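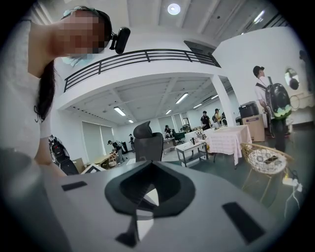
The Open Hall at Nivel

17 April 2020
By the Dahlgren Property Office

The Open Hall is the largest shared room in the Nivel building at Skarkine, with a floor area of 526 square meters including the upper level. It was returned to general use last September, after work carried out by Ekix under contract to Dahlgren. Tenants and visiting groups are asked to become familiar with the room before submitting a booking request.

Main floor
The floor is gray and the walls are white throughout. Groups may arrange the open area as they wish, provided that the route to the exits is kept clear at all times.

Mezzanine
The upper level looks over the main floor from behind a black metal railing. Nothing may be hung from the railing or rested on it — this includes coats, banners and cables.

Under the mezzanine
The ceiling is lower in this part of the room and is fitted with rectangular light panels. Many groups prefer it for small meetings, as voices carry less than they do in the open area.

Support column
The white column forms part of the building structure. Tape, hooks and adhesive pads are not permitted on the painted surface. Notices should be placed on a freestanding board.

Window side
Pale gray blinds are fitted at the windows. They may be adjusted during a booking and should be lowered again before the group leaves.

Work table
A light wooden table is available for sorting, unpacking and general handwork. Users are asked to lay down a cover before working with paint, glue or sharp tools, and to report any mark on the surface to the office.

Boards and loose equipment
Boards may be leaned against furniture for a short time while a session is being set up. Cases and bags should be kept near the wall, with their handles turned away from the walking route.

Ceiling lighting
The main floor and the area under the mezzanine are on separate switches. Fittings must not be opened or covered. A failed light should be reported by its location in the room, and a replacement will be arranged through Ekix.

Use of the room
The Open Hall received 3,405 visits in the first reporting period after it reopened. Requests should reach the Property Office at least 14 days before the proposed date. Bookings of up to 9 hours are accepted, with setting up and clearing away counted as part of the booked time. Longer bookings require written approval from Dahlgren.

Copies of the floor plan are held at the Nivel front desk and may be requested together with the booking form.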